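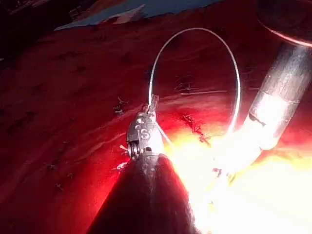 Curved needle and thread, with other stitches in the surrounding tissue.

The Knots at Harasym Hall

To the Office of Surgical Instruction, Hekdale Teaching Hospital
Regarding the appeal of Dr. Tshepo Lekota, second-year resident

The undersigned was asked to review the suturing assessment held in Harasym Hall in February, at which Dr. Lekota was marked as not having met the standard. The appeal was received within the permitted period. It was accompanied by the fee, a copy of the assessor's form, and a letter of 2000 words, of which the rules allow 300. The undersigned read all of it.

The task set for residents was an ordinary one. Each was to close a wound in prepared tissue using a curved needle and Konik thread, in interrupted stitches, each stitch to be tied and trimmed before the next was begun. The needle was to enter squarely and follow its own curve on the way through. The tissue was not to be pulled. Forty-five minutes were allowed.

The assessor found Dr. Lekota's spacing even and his handling of the tissue gentle. Under the heading of knots, however, the assessor wrote one word, "Irregular," and drew a line through the remaining boxes. No further explanation was given on the form. When invited to supply one, the assessor replied that the knots held well enough, that they lay flat, and that they were not the knots taught at Hekdale.

The undersigned accordingly requested the tissue. It had been kept under Specimen 341, in accordance with the rule that contested work be retained until an appeal is closed. It was examined in the small room behind the lecture theater, where the lamp is good and the chair is not.

The assessor's statement proved to be correct. Residents at Hekdale are taught to make the first throw double and each throw after it single, reversing the direction every time. Dr. Lekota had done this. He had then added a last throw, laid in the same direction as the one before it and drawn down very lightly, so that it sat over the knot like a lid. It served no purpose set out in the manual. It appeared on every stitch in the row.

The undersigned had seen that throw before, and considers it proper to disclose the circumstances.

From the opening of the surgical school at Ivusmont until its merger with this hospital, suturing was taught there by a ward sister who held no academic title and who is not named in the published history of either institution. She gave her lessons in the linen room after the evening meal. Residents attended without being required to. She had them sew orange peel, then chicken skin, then whatever the kitchen would part with, and she corrected their hands by placing her own over them. She asked each of them to finish a knot with one soft throw more than was needed. When a resident inquired as to the reason, she said that it obliged a person to look at the stitch once more before leaving it.

The undersigned attended those lessons for one winter. The practice was given up after the move to Hekdale, where it was pointed out that the additional throw used thread and time, and left more material in the patient than was necessary. These objections were sound. The undersigned signed the revised manual in which they were set down.

Dr. Lekota was called for interview on 7 Aug 2026. He arrived early and had brought his own needle holder in a sock. He was asked where he had learned to tie. He replied that he had learned at Hekdale, from the manual and from the recorded demonstrations. He was asked about the final throw. He said that he had not known it was unusual. He was asked to think further.

After some time he said that his grandmother had taught him to mend when he was a boy. She had worked at a hospital, he believed in the laundry, or near it. She repaired school shirts, feed sacks, and on one occasion the ear of a neighbor's goat. She used to hold his fingers under hers while he tied off, and would not let him cut the thread until he had gone over it once more. He had taken this to be simply how knots were made. He had never mentioned it in any application, as there was no section of the form in which it would have fit.

The undersigned asked whether the hospital had been Ivusmont. Dr. Lekota said that it had, and asked whether this would count against him.

He was informed that it would not. The interview was then suspended for seven minutes at the request of the undersigned.

On resuming, Dr. Lekota was given a fresh length of thread and a piece of practice tissue and asked to place one stitch by the manual. He did so correctly. His hand, having finished, remained where it was above the knot for a moment. He looked at the stitch and put the needle down. The undersigned recorded this on the form, in the space provided for additional remarks.

Findings

The assessor applied the written standard fairly. The additional throw is not a part of that standard, and Dr. Lekota should leave it out in his work with patients, for the reasons the manual gives. He has agreed to do so.

The standard nevertheless requires that a knot be secure, flat, and placed without strain on the tissue. All of the knots on Specimen 341 were so placed. A departure that weakens nothing ought to be described on the form and corrected by instruction. It is not sufficient ground for failing a resident. The mark is therefore set aside and a passing mark entered in its place.

The fee is to be returned.

Recommendations

Assessors should be reminded that single-word remarks are of little use to the resident who receives them.

The section of the manual concerning knots should be amended to include the following sentence after the instruction to trim the ends: "Before moving on, look at the stitch once more." The undersigned asks that this be adopted at the next revision and is willing to answer any objection to it in person.

The history of the surgical school should be corrected to show who taught suturing at Ivusmont. Dr. Lekota has supplied his grandmother's full name and the spelling she preferred. A photograph is being looked for.

Specimen 341 may now be released from storage. The rules provide for its disposal. The undersigned requests a short delay, so that Dr. Lekota may first be shown his work under the good lamp, as he has not seen it since February and the undersigned would like to sit beside him while he looks.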